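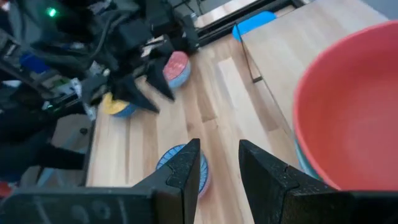

From: Ulises Garrido
To: Ravlow Players list
Date: 7 Nov 2023
Subject: Re: Endora set list and load-in

Wenceslao Sosa wrote:
> Can someone confirm the running order for the Endora? I have two
> sets of 51 minutes each, which seems odd. Also, is the piano staying
> or do I bring the keyboard? And are we still opening with Arancibia?

The set lengths are right. The venue has to be quiet by eleven and they want a proper interval for the bar. We can stretch the second set a little if the support act finishes early, but please don't plan on it.

The piano went in June, so bring the keyboard and the heavy stand. The light one wobbled all through the Vumach gig.

Arancibia moves to the end of the first set. We open with the slow waltz in D, then the two new ones. I've dropped the ballad because the horns only have five pages of it and I can't find the rest. If anyone has a full part, send me a scan.

The room holds 158 and they have sold most of the seats. Guest list names to me, two each at most.

Load-in is by the side door at five. Parking is the same as last time, behind the bakery.

Ulises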